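Gripper fingers losing position after a few hundred picks – student project
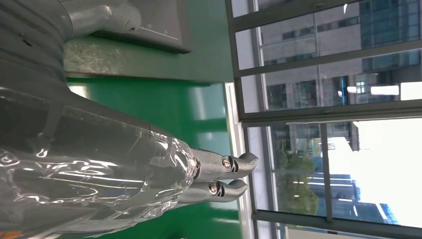

Posted in Student Projects

Şükran Akyol wrote:

Our club has a shared arm with a two-finger gripper for the Drurkgate sorting challenge. The task is to pick small blocks from a tray and put them into one of two bins. We get the arm in the evenings from six until nine, and the regional round is in February.

The trouble is repeatability. We zero the gripper at the start of a session and it picks well for a while. By more than 300 picks it starts closing a little off centre, and the block gets nudged to one side before it's held. Last week we ran 532 picks in one go and logged every one. The first part of the log is nearly clean, then the misses come in groups. There were 34 misses in total, and most of them were in the last hour.

What we have tried so far:
Re-teaching the tray corners. Helps for one session.
Slowing the approach. No difference.
Swapping the two fingers over. The error seemed to change direction, but we only did this once and didn't write down by how much.

We're using the Povari control software that came with the arm, with our own script on top. Each finger is held on with a screw, and I don't know what torque they should be done up to. The arm is also under plastic wrap and I would like to know if that could matter. Our mentor thinks it's the script. I think it's mechanical. Where should we look first?

Ateş wrote:

Check the finger screws before you touch any code. If the error changed direction when you swapped the fingers, that points to the fingers or how they are seated.

Take both fingers off, wipe the mating faces and put them back. Do the screws up evenly with the gripper closed on something of known width, such as a gauge block or the shank of a drill bit. Then put a thin line across the joint with a paint pen, on both sides. Run a couple of hundred picks and look at the lines. If one has stepped, you've found it. A drop of medium threadlocker on the screw will usually hold it after that, but use the removable kind or you'll be drilling it out in March.

For torque, go by the manual for your gripper and not by a figure from a forum. Ours stripped because someone did exactly that.

On the wrap – make sure there is slack at every joint. Move the arm slowly through its whole range by hand or in jog mode and watch for places where the plastic pulls tight. Keep it well clear of the fingers and any moving hose. I doubt it's causing your fault, but a tight wrap can add drag at the wrist.

Istudia wrote:

we had this, it was the script. we were sending relative moves and the rounding added up over the evening. send it home every 50 picks and see if it goes away

Şükran Akyol wrote:

Thank you both. I looked through the script and the moves to the tray are absolute, but the one that lines up the gripper before closing is relative, so Istudia may have a point as well. We'll do the paint lines first with the script unchanged, then a second run with the homing added, so that we only change one thing at a time. I'll post the two logs when we have them.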